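12 Sep 2021

# Practice, and why it feels so bad when it's going well

Notes for the second meeting, Primosstead evening course. Please read these before you come, or on the bus, or afterward if that's the kind of week you're having. I've put in more than we'll get through in one evening, as I always do, and the parts we skip are still worth a look.

Last time we talked about what it means to say that somebody "has" a skill, and we ended up in a friendly muddle over whether a person who can parallel park in their own street but nowhere else can parallel park. I'd like to hang on to that muddle for a while. It will help us with nearly everything in this handout.

## 1. Performance and learning

If you take one pair of words home tonight, take these. *Performance* is how well you do the thing right now, in this chair, with this teacher, after twenty minutes of warming up. *Learning* is what is left over later on, when the chair and the teacher are gone. The two are related, of course, but they come apart far more often than you'd expect, and most of the trouble people have with practice comes from looking at the first and believing they are looking at the second.

Think of a child running through a piano piece for the tenth time in a row. By the tenth time it sounds lovely! Everybody in the house relaxes. Next morning the same piece falls to bits in the second line, and the child decides (or worse, is told) that she wasn't concentrating. She was concentrating fine. What everybody heard the evening before was a piece being kept warm, and by breakfast it had cooled down.

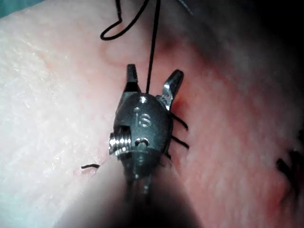

So when you judge a practice session, try to judge it cold. Come back the next day and do the thing once, with no warm-up, and write down how it went before you're tempted to have another try. I call this the cold run. It's a humbling little exercise and I still dislike it after all these years, but a page of cold runs will tell you more than a month of nice evenings.

A small practical note: one cold run a day is plenty. If you do three, the second and third are already warm.

## 2. Blocks and mixtures

Suppose you have three things to practice. They might be three knots, three chords, three kinds of long division. You can do all of the first, then all of the second, then all of the third — this is called *blocked* practice. Or you can shuffle them so that you never do the same one twice running, and we call that *mixed* or *interleaved* practice.

Blocked practice feels better. It really does, and I won't pretend otherwise. You get into a rhythm and each try is a bit smoother than the one before it. Mixed practice feels like being interrupted all evening by somebody who wants you to find their glasses. You are clumsy, you keep having to remember how the thing begins, and you go to bed thinking you've wasted your time.

But look at what you were asked to do in each case. In the block, you only had to remember how the knot begins once. In the mixture you had to dig it up again every single time, and digging it up is a large part of what you'll need on the day it matters. Real life seldom hands you a dozen of the same problem in a row with a label on top.

There's a fair objection here, which somebody raises every year, and I'm always glad when they do. What about complete beginners? If you've never tied the knot at all, then mixing it with two others you've never tied is simply a recipe for three tangled pieces of string. I agree with this. Do a short block first, until you can get through the thing from start to finish without looking, even if it's ugly. Then start mixing, sooner than you'd like.

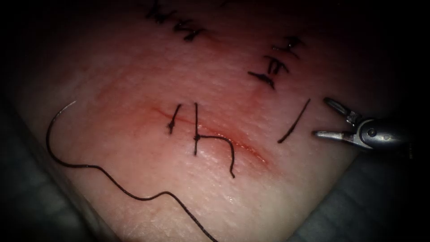 Daniyal Jafri wrote in the margin of the draft that I make this sound too tidy, and that in his own case the blocks did something the mixtures never could: they let him stop being frightened. He had come back to the violin after a long gap and he needed a few evenings of the same eight bars, over and over, before he could bear to be bad at anything else.

I've left his remark in because I think he's right, and because I don't have a neat reply to it. A method that works on paper is no good to a person who has put the violin back under the bed. If you need a week of comfort, have a week of comfort. Just know which kind of week it is, and put a date on the end of it.

## 3. Spacing

The next idea is probably the one you've heard of. If you have an hour to give to something, four quarters of an hour on four different days will usually leave you with more than one full hour on a single day. Most of us know this and most of us do the full hour anyway, generally on the last day available.

Part of the reason is that setting up is a nuisance. If it takes ten minutes to get the paints out and another ten to wash the brushes, a quarter of an hour of painting is a silly plan. So please, before you draw up any sort of schedule, look at your setting up. Could the paints stay out? Could the guitar live on a stand? My own Italian came on very nicely once I moved the book from the study to the kitchen table, next to the toaster. I can't take any credit for willpower there.

The Visser workbook (chapter two, if you have the old printing) suggests making the gaps longer as you go: a day, then three days, then a week, and so on. That's a good plan and you're welcome to follow it. I'd only add that an uneven schedule you keep is better than an elegant one you drop in March. If the gaps get too long and you find you've lost the thing completely, shorten them and carry on, no scolding required.

## 4. Feedback, and how much of it

You can't correct what you can't notice. A person practicing alone with no feedback at all may simply be getting more and more fluent in their mistakes, like my own handwriting, which is fast and steady and can't be read by anyone, including the bank.

It's tempting to conclude that more feedback is always better, and here I'd ask you to slow down. When somebody corrects you at every step, you start leaning on them. You stop checking for yourself, as you know the tap on the shoulder will come. Then the somebody goes home, and you discover you were half of a two-person skill.
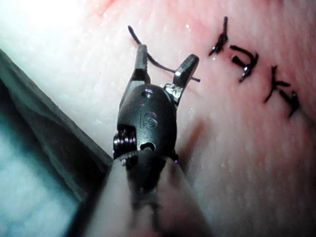 *Grasper jaws turned toward a moist tissue surface.*

What helps is to delay the feedback slightly and to ask for your own opinion first. Before the teacher speaks, before you play the recording back, before you turn to the answers: how do you think that went? Which bit was worst? Say it out loud or scribble it down. Then find out. The gap between your guess and the truth is the most useful thing you'll get all evening, and over a few weeks you'll see it narrow.

If you're teaching somebody else (and several of you are, I know, whether you call it that or not), try holding your tongue for a slow count of five. It feels rude. They will very often fix it themselves on three or four.

## 5. The long diary

Now for the diary I promised. The Lumholm practice diary was kept by one amateur baker across several years of trying to learn to shape bread, and it came to us from the Gromuvetti bakery school with permission to use it in class. It has 3050 entries, most of them a single line, and it's a wonderfully dull document. I mean that kindly.

I'd like you to look for two things when I pass the copies around. First, the long flat stretches. There is one that goes on for 82 entries in which, as far as anybody can tell, nothing improves. Second, the way the vocabulary changes. Early on the entries say "good" or "bad." By entry 1000 they say things like "slack on the left, pulled too soon." The baker had learned to see the loaf before learning to shape it, and I suspect that a lot of what we call a plateau is the eye getting ahead of the hands. You notice more faults, so you feel worse, though the loaf is exactly as good as last month's.
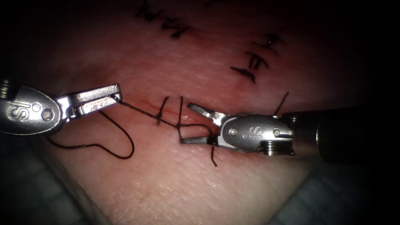 Mohsin Malik asked whether the baker might have improved faster by just writing less and baking more, and then answered his own question by pointing out that a one-line entry takes less time than washing the bowl. He did wonder, though, if some of the flat stretches came from being tired of flour, and whether a month off would have done more good than another month of shaping.

It might have. The diary has one long break in it, near the middle, and the entries just after it are a mess for a few days and then noticeably more cheerful. One break in one diary doesn't prove much. Still, I'd ask you to keep it in mind if you reach the point of resenting the thing you set out to enjoy.

## For next time

Choose one small skill, something you can attempt in under five minutes. Juggling two balls is fine, and so is drawing a hand or saying the months in Welsh. Please don't choose "Spanish" or "the piano."

- Do one cold run each day, for 12 days. Write one line each time, and put your own guess before you check the result.
- On the even days, practice for a quarter of an hour after the cold run. On the odd days, leave it alone.
- Mix in a second small skill from the fifth day on, if you can stand it.
- Bring the page with you, including the days you missed. Leave those blank and don't fill them in on the bus.

We'll start the next meeting by swapping pages in pairs, so write clearly, or at least more clearly than I do. Copies of the workbook are on the shelf by the door, and there's a sign-out sheet taped to the side.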